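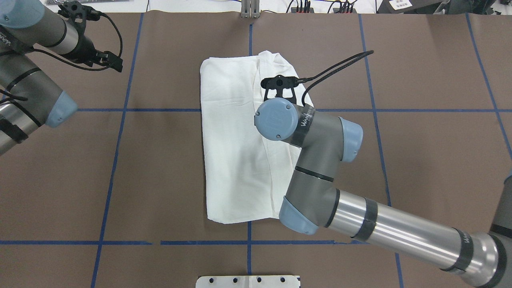

N.º 42, página 13

Como dobrar camisetas de manga comprida sem brigar com elas

Passei anos enrolando camiseta de qualquer jeito e enfiando na gaveta, e depois reclamava que não achava nada. Aí veio a mudança para Tomar, uma cômoda bem menor que a antiga, e tive que aprender a dobrar direito (com manga comprida e tudo!). O meu jeito é este, e já peguei tanta prática que faço ouvindo rádio.

O que você precisa: uma superfície lisa e duas mãos. Eu gosto de marcar a mesa com fita azul, dessas que desgrudam fácil, porque as linhas ajudam a ver se a peça está torta. Se a sua mesa for delicada, forre com papel kraft antes.

1. Abra a camiseta
Frente para cima, gola no alto, mangas esticadas para os lados. Passe a palma da mão do meio para fora. Não precisa ficar um espelho, umas ruguinhas não atrapalham.
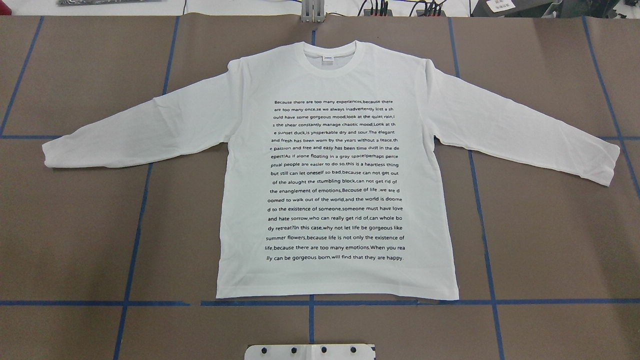
Camiseta branca aberta, com as mangas para os lados e a barra logo acima da fita.

2. Dobre as laterais
Vire a peça de costas. Traga um lado até o meio, com manga e tudo, e depois deite a manga para baixo, acompanhando o corpo. Repita do outro lado. Se a manga passar da barra, dobre a pontinha de volta.

3. Confira a barra
É a parte que eu mais pulava, e fazia mal. Puxe de leve os dois cantos até a costura ficar reta. Em camiseta com muito texto estampado, como essa minha, eu aliso também por cima das letras, com calma, sem esticar a malha.

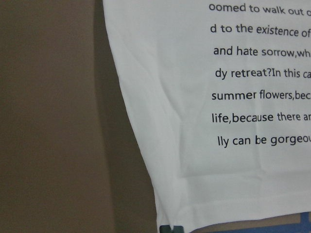

4. Feche o retângulo
Leve a barra até perto da gola e alise. Para gaveta funda, dobre mais uma vez ao meio, e ela já fica em pé. Para prateleira, eu paro na primeira dobra e empilho.

As minhas pilhas vão numa caixa Wanditz de 42 cm, com 2 divisórias. As peças de inverno eu só guardo lá em May, quer dizer, em maio, quando o calor já pegou de vez por aqui.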